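Thu 27 January

Hello Torben, hello all,

> We are choosing between the Bronitov fingers and the Gwilliam ones for door tasks. Has anybody tried both on an appliance? And do you need the fixed camera, or is the wrist view enough?
> — Torben

I did 70 door closings with each set last week, on the same arm and with the same controller. The Bronitov fingers missed the door eight times, the Gwilliam ones also eight, so for me the choice is about the pads. The Gwilliam pads slip less on smooth plastic.

The camera question is more interesting. First the wrist view, then the fixed one:
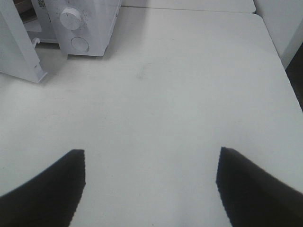
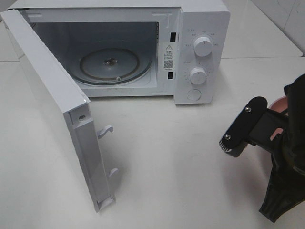 I would keep both cameras. With the wrist view alone, my policy often stopped too early — it needs to know where the whole door is. Please check also your exposure, because white on white gave me much trouble until I lowered it.

Mayu, do you still have the calibration script from September? Mine gives a wrong offset after every restart.

Best regards,
Sibel Çınar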